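Section 4. Setting Up and Maintaining the Shared Worktable

4.1 Purpose of this section

This section applies to every Petridis worktable installed in a shared workroom. It explains how to prepare the tabletop, how to arrange the standing items along the back, how to return loose items at the end of a session, and how to clean the surface. It should be read together with Section 3, Assembly and Leveling, and Section 5, Replacement Parts.

The person who signs for the room is referred to throughout as the room holder. Anyone else who works at the table is a user. Users may carry out all of the steps in 4.3 through 4.6. The adjustments in 4.8 are reserved for the room holder.

4.2 Before you begin

Confirm that the table has been leveled according to Section 3 and that all four foot locks are closed. Do not place glass items on a table that has not been leveled.

The working height of the table is 700 mm from the floor. If the table has been lowered for seated use, the back items remain in the same order, but the storage basket may be moved forward by one hand's width so that a seated user can reach it.

You will need:

Two soft cloths, lint-free
A mild dish soap
Warm water in a closed container
The item card for the room (Form Mustutia, supplied with the table)

CAUTION: Do not use scouring pads, powdered cleansers or solvent wipes on the tabletop. Damage caused by abrasive cleaning is not covered by the warranty.

4.3 Arranging the back row

The back row is the line of standing items kept near the rear edge of the table, in front of the wall panels. Its purpose is to leave the front of the table free for work. Set it up in the following order, working from left to right.

1. Clear the table completely. Place all loose items on a tray or a nearby chair. Do not slide them to one side, as grit trapped under an item can mark the surface.

2. Wipe the rear part of the table with a damp cloth and dry it.

3. Set the glass bowl down first. Lift it with both hands under the body of the bowl. Do not lift it by the rim. The bowl is intended for whole fruit or other single items that users wish to keep off the work area.

4. Set the pen holder to the right of the bowl. Leave enough space between the two for a hand to pass without touching the glass.

5. Set the storage basket to the right of the pen holder, with its open side facing up.

6. Step back to the front of the table and check that all three items can be reached without leaning over the work area.

A back row in daily use is shown with a mango in the bowl and a white pen in the mesh holder.
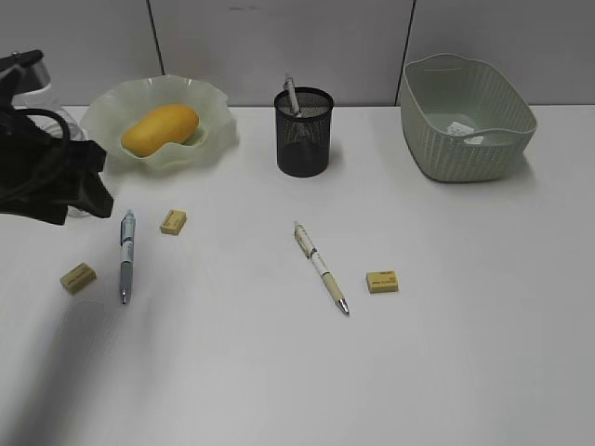

4.4 Notes on the back row items

Glass bowl. A bowl with a ruffled rim takes up more room at the top than at the base. Allow for the rim when judging the gap to the next item. Place fruit in the bowl gently and one piece at a time. Ripe fruit should be removed before the room is closed for more than two days.

NOTE: Cut fruit, open food and liquids may not be kept in the bowl. Drinking water is permitted at the table in a closed bottle only. Bottles stand toward the left end and never between the bowl and the pen holder.

Pen holder. The mesh holder is light and may tip if it is filled on one side. Distribute pens evenly when more than a few are kept in it. Caps must be on and clips may face in any direction. Scissors and craft knives do not belong in the pen holder and should be returned to the locked drawer.

Storage basket. The plastic basket is used for small items that have no other assigned place. It is not a waste basket. Items left in it at the end of the week are transferred to the room holder's shelf and entered on the item card. Do not load the basket above its rim.

Erasers. Erasers are kept on the tabletop during a session and in the basket between sessions. Brush crumbs into the hand or onto a sheet of paper and dispose of them. Do not brush them toward the wall, where they collect along the joint between the table and the panels.

4.5 Returning loose items

The following procedure is carried out at the end of each session. It normally takes one user a few minutes. Where several users share the table, the last to leave is responsible.

1. Collect pens from the tabletop. Check that each one is capped or retracted, and place it in the pen holder.

2. Collect erasers and wipe them on scrap paper if they are dirty. Place them in the basket.

3. Remove papers, packaging and personal belongings.

4. Look into the glass bowl. If it contains fruit that has softened or split, remove the fruit, wash the bowl and dry it before returning it to its place.

5. Check the back row against 4.3. If an item has been moved forward, lift it and return it to its position. Do not push it.

6. Initial the item card.

NOTE: The item card has 19 lines. When the last line is filled, take a new card from the folder and pass the completed card to the room holder. Completed cards are kept until the next inspection.

If an item listed on the card cannot be found, write its name and the word "missing" on the next free line. Do not replace it with an item from another room. Replacement items are ordered by the room holder as described in Section 5.

4.6 Cleaning the tabletop

The tabletop should be cleaned weekly, and also after any spill. Clean the open area first and the area beneath the back row afterward.

1. Complete the procedure in 4.5.

2. Dampen the first cloth with warm water and a small amount of dish soap. Wring it out well.

3. Wipe from the rear of the table toward the front in straight, overlapping passes. Avoid circular rubbing, which leaves a film that is hard to see until it dries.

4. Wipe a second time with clean water.

5. Dry the surface with the second cloth.

6. Lower your head to the level of the tabletop and look along it toward the light. Soap film shows as dull patches. Repeat step 4 wherever these are found.

7. Lift each back row item in turn, wipe beneath it, dry the spot, and set the item down again.

When viewed closely, a plain pale surface may look slightly brighter in one area and grayer in another. Such gentle changes in tone are often an effect of the room lighting and do not by themselves call for further cleaning. A faint, thin streak should be wiped once more with clean water. If it remains after drying, note its position on the item card and leave it for the room holder — repeated rubbing is more likely to dull the finish than to remove the mark.
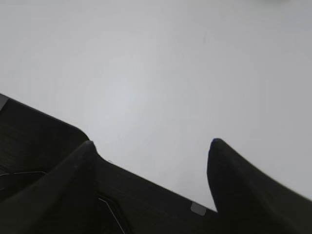 4.7 Stains and marks

Pen ink. Blot fresh ink with a dry cloth, then wipe with soapy water. For dried ink, lay a damp cloth over the mark for several minutes and wipe again. Ink remover may be used only with the written agreement of the room holder.

Fruit juice. Wipe up immediately with a damp cloth. Juice that has dried should be softened with warm water and must not be scraped.

Eraser residue. Dark smears left by an eraser are removed with a damp cloth. If the same eraser continues to leave smears, discard it and note this on the item card.

Rings from bottles. Wipe with soapy water and dry. Persistent rings are reported under 4.9.

CAUTION: Never use a blade, a ruler edge or a coin to remove a mark of any kind.

4.8 Adjustments reserved for the room holder

The depth of the back row may be changed where the work requires a larger open area. The clear depth at the front must remain at least 493 mm. Where the table is used for large sheets, a clear depth of 600 mm is recommended, and the basket may be relocated to the Histov side shelf.

To relocate the basket:

1. Empty the basket onto a tray.

2. Confirm that the side shelf is latched.

3. Set the basket on the shelf and refill it.

4. Record the change on the item card, so that users do not enter the basket as missing.

The bowl must not be placed on the side shelf. If there is no room for it on the table, wrap it in a soft cloth and store it in the lower cabinet with the rim facing up and nothing stacked on top.

4.9 Reporting damage

Report any chip, crack or lifting edge on the day it is found. A chipped glass bowl must be taken out of use at once, even if the chip is small. Place it in a rigid box, mark the box "glass," and leave it in the lower cabinet.

Reports are made on the last page of the item card folder and should state the room, the item, and the nature of the damage. Questions about this section may be addressed to Mackenzie Vachon, Workroom Furnishings, Hisidard. Orders for replacement bowls, pen holders and baskets are handled by Colton Fortin at the same office.

Section 4 last revised 2022-08-16. Continue to Section 5, Replacement Parts.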